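第四节 整粒香料的烘炒、研磨与存放（适用于 Tandura 1503 型研磨机）

三月　Holtby 厨房用具使用手册编写组 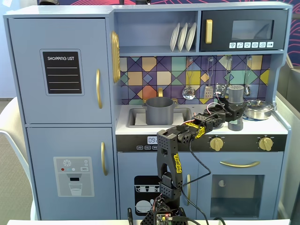 浅蓝灰色的玩具厨房，冰箱上门有“SHOPPING LIST”字样。

本节只讲干香料：孜然、芫荽籽、黑胡椒、小豆蔻、丁香、八角、桂皮。鲜姜、鲜辣椒和湿酱不在范围内，请看第五节。

包装盒上印着“一键锁住全部香气”。编写组对这句话持保留态度。香料一旦磨开，香气就开始散，换哪一台机器都一样。下面的步骤能让散失慢一些，仅此而已。

4.1 开机前的检查

1. 拔下电源插头，取下上盖，把磨杯逆时针转到底后提起。
2. 用干布擦拭杯内和刀片背面。新机器可能留有少量防锈油，布上若有深色痕迹，换一块布再擦。
3. 放入一小把干的生白米，装好后短按两次，把米粉倒掉。重复到米粉颜色不再发灰。
4. 闻一闻空杯。还有油味就再来一遍，有人建议用柠檬皮去味，我们试过，杯子里只是多了一股柠檬味。

注意：磨杯不得浸水。密封圈之下的轴承不防水，说明卡上“轻松水洗”四个字指的是上盖。

4.2 要不要先烘炒

很多菜谱把烘炒写成必经的一步，这个说法值得打个折扣。孜然和芫荽籽烘过以后味道变化明显，坚果味重了，青草气淡了。黑胡椒烘过差别不大，我们盲尝时常常认错。小豆蔻籽烘久了反而发闷。做印式炖豆、烤肉腌料可以烘；做甜点、奶茶，或者准备最后撒在菜面上的粉，不烘也完全说得过去。

如果决定要烘：

1. 取厚底平锅，不放油，小火预热。
2. 按颗粒大小分批下锅，桂皮和八角先下，芫荽籽其次，孜然最后。
3. 不停晃锅。颜色略深、闻得到香味时就离火，不必等到冒烟。
4. 立即倒进凉盘里摊开。留在锅里，余热会继续往下烤。
5. 完全放凉后再进磨杯。

小心：热香料入杯会在盖内结水汽，粉末粘成一圈，很难刮净。干辣椒烘炒时烟气刺激眼睛和喉咙，请开窗，让儿童离远一些。

4.3 装料

1. 桂皮掰成指节长的小段，八角拆成单瓣。
2. 小豆蔻剥壳取籽。带壳也磨得动，但壳的纤维会留在粉里，喝奶茶时很碍嘴。
3. 装料不要超过杯壁上的刻线。刻线以上的空间不是多余的，颗粒需要翻动。
4. 盖好上盖，对准箭头，听到咔哒一声为止。

关于刻线要多说一句。旧版说明书（编号 2859）把刻线称为“建议容量”，读起来像是可以商量。本版改为上限。装满了的机器照样会转，只是底下成了粉，上面还是整粒。

4.4 研磨

1. 选择档位。机器共有 2 档，低档适合粗碎，高档适合细粉。
2. 短按，松开，摇一摇杯身，再短按。不要一直按住。
3. 每次松开后看一眼粗细。粗碎胡椒很快就好，桂皮要耐心得多。
4. 达到需要的粗细后，静置片刻再开盖，让浮粉落下来。
5. 用细筛过一遍，筛上的粗粒倒回杯里重磨。

注意：杯壁摸着发热就停机。发热的粉末香气散得快，丁香这类含油多的香料还会结块。

丁香和肉豆蔻的油会使透明上盖起雾、变脆。厂家称新盖采用了“耐油配方”，我们手上的样品用了一个冬天以后仍然有些发白，所以建议磨完丁香当场擦干净，别过夜。肉豆蔻最好不进这台机器，用手擦板擦就很好。

4.5 混合香料粉的基本做法

下面的配比写成份数，用茶匙或小杯量都行。它不是什么祖传配方，市面上每一家都说自己的才地道，可翻开三本菜谱就有三种写法。

芫荽籽四份，孜然三份，黑胡椒一份，小豆蔻籽半份，桂皮半份，丁香少许。

1. 芫荽籽和孜然一起磨，倒出。
2. 黑胡椒、小豆蔻籽、桂皮、丁香一起磨，倒出过筛。
3. 两份粉放在干碗里用干勺拌匀。
4. 先取一点加进热米饭或热牛奶里试味，再决定要不要加丁香。丁香加多了没有办法补救。

随机附赠的 Arden 配方卡建议一次磨满 1000 克分装备用。普通家庭用不了这么多，磨完多半是看着它变淡。按一两周的用量来磨比较实际。

4.6 存放

1. 装进干燥的深色玻璃罐，尽量装满，少留空隙。
2. 罐上写明内容和研磨的月份。
3. 放在阴凉的柜子里，离灶台远一些。灶台上方的调料架好看，但热气和蒸汽都往那里去。
4. 取用时用干勺，不要拿罐子对着冒气的锅直接撒。

要不要放冰箱，说法不一。整粒香料没有必要。粉末可以放，前提是罐子真的密封，并且回到室温以后再开盖，否则罐内受潮。做不到这两点，不如留在柜子里。

判断粉末还能不能用，取一小撮在掌心搓一搓再闻。有味就用，味淡就多放些，只剩灰尘味或者有霉味就扔掉。瓶身上印的日期只供参考。

4.7 常见情况

通电后不转：多半是上盖没有对准箭头。重新旋紧。仍不转，检查磨杯底部有没有到位。

有焦味：停机，拔下插头，放凉。如果焦味来自香料，倒掉重来；如果来自机身，不要再试，送 Workneh 维修点检查。

粉末粗细不匀：减量，或者分两次磨。换高档通常解决不了这个问题。

粉里有前一种香料的味道：用生白米再清一遍。孜然的味道很顽固，清两三遍以后仍可能留下一点。经常磨咖啡的人请另配一个磨杯，配件表见附录。

声音突然变尖：可能有硬物，例如没拣净的小石子。立即停机，倒出检查，并看看刀刃有没有缺口。刀刃有缺口的磨杯不得继续使用。

磨杯的拆卸和密封圈的更换见第六节。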